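Chapter 7
Two-Legged Ties and Knockout Draws

What this chapter covers
How a two-legged tie is scored
Why the away goals rule was written and what happened when it was dropped
Extra time and penalty kicks
Seeding and the draw
Planning a squad across two matches

Key terms: aggregate score, first leg, second leg, away goals rule, extra time, shoot-out, seed, bye, dead rubber

In February the coach of Garkport, Farzad Shokri, had a decision to make at halftime. His team had lost the first leg of a cup tie 2-1 at Prirnside. Now, at home, they led 1-0. The tie stood level at 2-2. Under the rules the competition used at that time, goals scored away from home counted extra if the totals were the same, and Garkport had one away goal to Prirnside's none. If the score stayed where it was, Garkport would go through.

Shokri took off a forward and sent on a defender. Prirnside scored in the second half, which made it 3-2 to Prirnside on aggregate, and Garkport then had 26 minutes to score with one fewer attacker on the field. They did not, and they were out.

Students who discuss this match usually split into two camps. One says the substitution was a mistake. The other says it was a fair choice that went badly. Before you can take a side, you need to know how a tie over two matches differs from a single match, and what the scoring rules ask each team to do at each stage. Those are the subjects of this chapter.

7.1 The basic form

In a league, every match stands by itself. A team earns points for a win or a draw and moves on to the next opponent. In a knockout cup, the loser of each round leaves the competition. Most national cups settle a round with one match. Many continental cups have used two.

A two-legged tie is a pair of matches between the same teams. Each team hosts one of them. The goals from both matches are added together, and the team with the higher total goes through. The total is called the aggregate score. A team can lose one of the matches and still win the tie. It can also draw both matches 0-0 and be level after 180 minutes of play.

The second leg begins at 0-0 on the scoreboard, but the players do not treat it that way. A team that won the first leg 3-0 can lose the second by two goals and still advance. Its coach may rest players, slow the game down, or keep extra defenders back. The other coach has to take risks early. Read a second-leg report without knowing the first-leg result and much of it will make no sense.

Yellow and red cards complicate matters. A player sent off in the first leg normally misses the second. Competitions differ on how many yellow cards lead to a ban and on the round at which the count is wiped clean. Always check the rules for the season you are studying.

7.2 Away goals

For many years, European club competitions broke level ties by counting away goals. If the aggregate was the same, the team that had scored more goals on the other team's field went through. A team that lost 2-1 away and won 1-0 at home advanced. A team that drew 1-1 away and 0-0 at home advanced as well.

The rule came in during the 1960s. Travel was slow and tiring, fields varied a great deal, and visiting teams often came only to defend. Before the rule, a level tie could mean a third match at a neutral ground, and sometimes the toss of a coin after that. The rule was meant to cut down on replays and to give visitors a reason to attack.

Over time, coaches found another side to it. Home teams in the first leg began to play with great care, afraid of giving up a goal that would be worth more than their own. An early away goal in the second leg could leave the home side needing two or three. Supporters of the rule said that this made for drama. Critics said it gave an unfair edge to the team playing away in extra time, which had 30 more minutes in which its goals carried extra weight.

European club competitions dropped the rule in 2021. A level tie there now goes to extra time and, if needed, to penalty kicks. Other competitions made the change earlier, later, or not at all.

7.3 Home advantage in the second leg

It is widely believed that playing the second leg at home is better. The reasons given are simple. The home team knows what it needs, the crowd is behind it at the deciding moment, and any extra time is played on its own field.

The belief is hard to test. In many competitions the stronger teams are seeded and are given the second leg at home as a reward. They would be expected to win more often in any case. To separate the two effects, a researcher has to look at ties in which the order was drawn by lot, or else adjust for the strength of the teams.

Emília Bartoš took the first approach in a study of regional cup football. She collected 502 ties and kept those in which the order of the legs had been drawn at random. That left 251. The team at home in the second leg won slightly more than half of them, a gap small enough that she would not rule out chance. We return to her figures in Section 7.6, where you will work through the calculation yourself.

Crowd size may matter too. The Garkport match drew 3551 people, close to a full house for that ground. A cup match played in front of a quarter of that number might give the home team much less help.

7.4 Seeding and the draw

A draw decides who plays whom. In an open draw, any team can meet any other. In a seeded draw, the teams are sorted into groups by past results, and the top teams are kept apart in the early rounds. Some competitions also keep teams from the same country apart until a certain stage.

Seeding protects the strong teams and makes it more likely that late rounds will feature well-known names. An open draw gives smaller clubs a chance at a large gate early on, and it can also put the two best teams against each other in the first round. When the number of teams does not fit the bracket, some receive a bye and enter a round later.

7.5 Planning a squad across two matches

A coach preparing for a two-legged tie plans for both matches at once. League games often fall between them. The Garkport squad played on Thursday, traveled the next day, and played again before the weekend was over. Three players who started the first leg of the cup tie did not start the second.

The plan usually covers who travels, who is one card away from a ban, who can play a full 120 minutes if extra time is needed, and which substitutes are likely to take penalty kicks. Smaller clubs often do this on paper. Grireo, a club with a squad of modest size, draws up one sheet for each leg and one for the league match in between. Zamani, which plays in the same league, uses a single list and updates it after every training session.

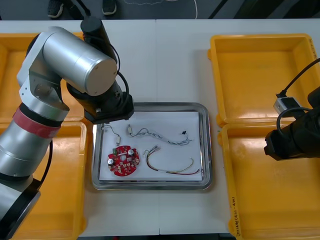
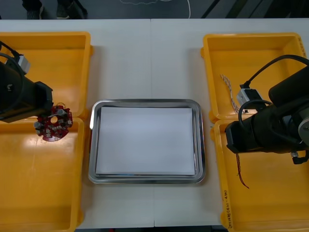

If a tie is level after both legs and away goals are not counted, is a third match played?

In most modern competitions there is no third match. The second leg goes to extra time, made up of two halves of 15 minutes each, and goals scored in that period are added to the aggregate. If the teams are still level, the tie is settled by penalty kicks. Some competitions leave out extra time and go straight to the kicks after 90 minutes of the second leg, so the rules of the particular competition should be checked first.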